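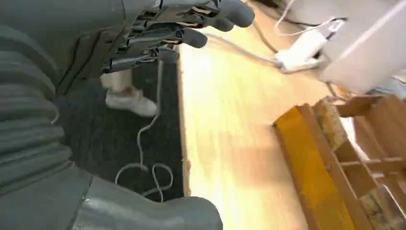
MacAulay Nolus Carpet Sweeper: do you need one?

Review by Orestis Rallis

My grandmother had a carpet sweeper and I remember it as a thing that pushed crumbs from one end of the rug to the other. So when the push sweeper started coming back, in nice colors and with a nice price to match, I was not the ideal customer. The box for the MacAulay Nolus says "Deep clean without the cord." I'd like to meet the person who wrote the word "deep."

I bought mine with my own money in September, from the Drukport store out by the highway, for $50. It was marked down to $40 the following Monday and they would not refund the difference, which has nothing to do with the sweeper but you may as well know what mood I was in. I have used it for nine weeks on low office-type carpet, one wool rug with a fringe, a kitchen floor and the rubber-backed runner by the back door.

What it is

A flat box on four wheels with a long handle. The wheels turn a brush, the brush flicks dirt up into two bins, one front and one back, and you empty the bins over the trash. No motor, no battery, no filter, no bags. The handle comes in three pieces that screw together. Mine came unscrewed twice in the first week until I put a wrap of plumber's tape on the threads. It has stayed put since then. I don't think a person should need plumber's tape to assemble a broom.

The manual is one folded sheet. It warns against using the sweeper on wet floors, on gravel and on pets.

On low carpet

This is where it does its best work and I'll be fair about it. Toast crumbs, cereal, bits of paper, dried mud once it has broken up, the little curls of plastic that come off packaging: all gone in a couple of passes. It picks up going forward and going back, so you don't have to lift it. On short, dense carpet it is quicker than getting the vacuum out, mostly since the vacuum lives behind the ironing board.

"Deep," though. I swept one section of carpet until the bins came up clean, then ran the ordinary vacuum over the same section with a fresh bag in it. There was a good gray pinch of fine dust in there that the Nolus had gone right over. The brush touches the top of the pile and that's it. If you have allergies, or a baby that crawls, you still have to vacuum exactly as often as before. MacAulay's website has a cutaway drawing of bristles reaching all the way down between the fibers. My bristles do not do that. I have lain on the floor and looked.

Hair is a mixed story. Short dog hair comes up if it's loose. Long human hair comes up too and then winds itself around the axle of the brush, where it will stay until you cut it out. They include a small comb for this, clipped to the underside. The comb is useless. Use a seam ripper.

On the wool rug

Don't, if it has a fringe. The brush ate the fringe on the first day and I had to turn the thing over and work the strands out with my fingers while saying words. In the middle of the rug it was okay. Thicker pile slows the wheels down, and slow wheels mean a slow brush, so you find yourself leaning on the handle, and then the handle flexes. I got the crumbs up, but I was working harder than I would have with a dustpan.

On hard floors

There's a little lever on top marked for carpet and floor, which raises and lowers the brush. In the floor position it collects maybe half of what you point it at and shoots the other half out ahead. Rice was the worst. Flour it simply spread. I went back to a broom in the kitchen after the first few days and can't see any reason to try again.

Edges and corners

The brush stops well short of the sides of the box, so there is a strip along every baseboard that never gets swept. The Nolus has small corner brushes, which are supposed to spin and pull the dirt in. One of mine spins. The other one turns when it feels like it. I wrote to customer service and got a polite reply asking for a photo of my receipt, then a second polite reply asking for the same photo. That was three weeks ago.

Emptying it

You press a button and both bins drop open at once, like trapdoors. Hold it low over the trash or you'll be sweeping again. Fine dust clings to the inside of the bins and you have to wipe them out with a damp cloth. They hold very little. For a daily pass under a dining table that's fine, but after a birthday party I emptied it over and over.

Noise

Quiet, yes. This is the one claim on the box I have no quarrel with. It rattles a bit on the kitchen floor but on carpet you can use it at six in the morning with people asleep in the next room, and I have.

Compared with the Bindov

My neighbor Archie Ogilvie owns the Bindov sweeper, the all-metal one that looks like it came out of a hotel hallway. He lent it to me over a weekend. It's heavier, and the weight helps: the wheels grip and the brush doesn't stall on thicker pile. The handle is one piece. It has no corner brushes, so there is nothing there to break. It's also ugly, it left a black scuff on my door frame, and it weighs enough that I wouldn't hand it to anyone with a bad shoulder. Picking up crumbs, I couldn't tell you there was a big gap between them. On the fringe it was just as bad.

If Archie ever sold his I'd buy it. He says he won't.

Will it last?

I don't know, and neither does anybody else who reviewed it after a weekend. What I can tell you is that after nine weeks the bumper strip has started to peel at one corner, and the bristles on one side have a slight lean to them. I looked for a replacement brush on the MacAulay site and found a page saying parts were coming soon. For a product sold largely on the idea that it has nothing in it to wear out, I would have liked to see the one part that wears out on sale.

Who should buy it

People with low carpet, a table where children eat, and a vacuum they hate dragging out. You'll use it most days and get your money's worth, especially at the sale price. If your floors are mainly hard, buy a broom. If your carpet is thick, the sweeper will annoy you. And if you're hoping it will replace the vacuum, it won't, whatever the cutaway drawing shows.

I'm keeping mine. It hangs on a hook by the back door, next to the broom.

Good: quiet, quick on short carpet, picks up in both directions
Bad: handle threads, corner brushes, hard floors, fringe, no spare brush, the word "deep"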